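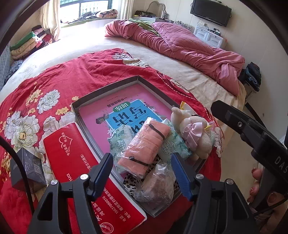
2 min read

April, Friday, 9.40 pm
By the Hevwood diarist

Search this diary Search Go

I am in love with a canal! I only meant to walk as far as the second lock at Staleck and turn back for lunch, but the sun came out and the towpath was dry for once, so I kept going and going and ended up doing all 9 miles to Vaughan in my old shoes. My heels are a disgrace. I don't care one bit.

The hawthorn is out all along the cutting, and just past the brick bridge there was a heron standing so still that I took it for a post until it turned its head. Then two narrowboats came through the lock together, one green and one a glorious dark blue called Hunine, painted in curly gold letters — I want to know what it means and I forgot to ask. The woman steering let me push the gate for her. It is much heavier than it looks (you have to lean your whole back into it and walk your feet along the bricks) and then all at once it gives, and the water goes flat, and off they go. I was grinning like a child.

Had a cheese roll and a huge mug of tea at the café by the winding hole. £2 for the tea, and they fill it up again if you bring the mug back. I must remember that.

The bus home took 40 minutes and I slept through most of it, so I missed the view from the top of the hill, which I'd been looking forward to.

Still haven't cleared the bed. The pink booklet is in the metal tray with the rolled towel and the little plush toy on top, and it can all stay on the peonies until I've had my bath.

Next time I want to start from the Vaughan end and do the tunnel. I'll need a torch, and plasters, and different socks. Must look up whether the path goes over the hill or round it.

Recent entries
Rain, and more rain
The marmalade that wouldn't set
A morning at Hevwood market
New bootlaces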